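The Coat Hook That Knows It Is Raining

Norkcombe – For most households, the entryway is the last part of the home to receive any attention from the technology industry.

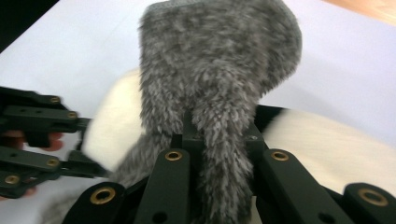
A Quiet Filing

Prisard, a maker of household sensors, has applied for a patent on a wall-mounted rail that tells its owner which garment to take before leaving. The application, published in July, describes a row of weight-sensitive hooks linked to a local weather forecast. When rain is expected, a small light comes on above the hook that holds the raincoat.

The system learns each garment by its weight, which the owner records once through a phone application. According to the filing, the hooks can distinguish between two items that differ by 74 grams. No camera or microphone is involved.

"People are willing to accept a sensor in the hallway if it does a single job," said Dumisani Sithole, who leads product design at the company. "They are much less willing to be watched while they put on their shoes."

Trials and Doubts

Prisard has placed prototypes in 485 homes under an agreement with Jernia, a property management firm. Residents may keep the rail for two winters and are asked to complete a short survey at the end of each.

Bonifacio Bermúdez, an analyst at the consulting firm Hendricks, questions whether the product can justify a separate purchase. Most telephones already issue rain alerts, he noted, and a coat with a full pocket may be mistaken for another one. The filing addresses the second point only briefly – it proposes that the owner weigh the garment again.

Prisard has not announced a price or a date of sale.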